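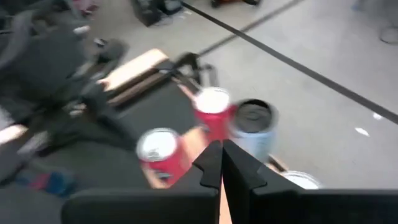 How often do the fingers on a gripper like this need changing? Every 30 hours of running at our place, and sooner if the tips have started to round off.

That is Sepehr Hashemi's figure, and he is careful to say it is his alone. The supplier's handbook gives 816. I asked him which of the two I should believe.

"Depends what you want the thing to do," he said. "If you only want it to open and close, 816 might be fair. If you want it to pick up a drinks can by the rim and put it down where you asked, I wouldn't trust it past a week."

Hashemi looks after the can-handling cell at Tresero, a small packing trials workshop that tests other people's ideas about automation before they spend money on them. The arm came through a reseller called Folano. The control software is Rellura, which he updates as seldom as he can get away with.

I went in doubtful. I have been shown a good many of these cells, and the talk is usually of how little looking after they want. Hashemi did not try that on me. He had a notebook with him, and most of what was in it was faults.

"Backlash, mainly. The fingers meet in the middle, or they should. After a while one gets there before the other and pushes the can over before it's been gripped. You see it as a wobble. The software sees nothing at all, because the motor went where it was told."

So how does he check? With a strip of paper. He closes the fingers on it at low force and pulls, first near the tips and then lower down. If it slides out at the tips and sticks at the bottom, the fingers are splaying and the pair comes off. He does this at seven in the morning, before anyone wants the cell.

"There is a calibration routine," he said. "I run it. It passes. Then I do the paper and it fails. I've stopped arguing with them about it."

The camera at the wrist is his other complaint. It gives a soft picture whenever the arm is moving, so he won't let it make a decision until the arm has stopped and settled. He adds a pause before each pick. Folano would like the pause taken out, as it makes the cycle time look poor on paper.

"They're right, it does look poor. With the pause out we did a run of 453 picks and dropped or knocked 49. I don't call that faster."

I wondered whether better lighting would do the same job. He thinks it might, partly, and has asked for some. Shiny can tops are awkward whatever you do, he said, and he has no faith in any setting that claims to fix them.

Cable wear comes next in the notebook. He re-routed the wrist cable in December after it began to rub at full stretch, and now looks at the same spot every time he changes fingers. A second-hand wrist unit from Asadi sits on the shelf as a spare. He has never fitted it and isn't sure it works.

Would he buy the cell again? He took a while over that.

"For trials, yes. For a line that has to run all night with no one near it – no, not this one. Ask me when the fingers last longer."

I asked to see the worn pairs. He keeps them in a tin, each with the hours written on a bit of tape, and the supplier has yet to ask for them.

Filed under: Workshop Visits, Handling & Grippers

Home | Interviews | Repairs | Letters | Search

More from Workshop Visits
Second-hand arms: what the hour meter leaves out
Cable wear at the wrist, and three ways to route round it
Does a settling pause cost you anything?
Letters: your own gripper finger hours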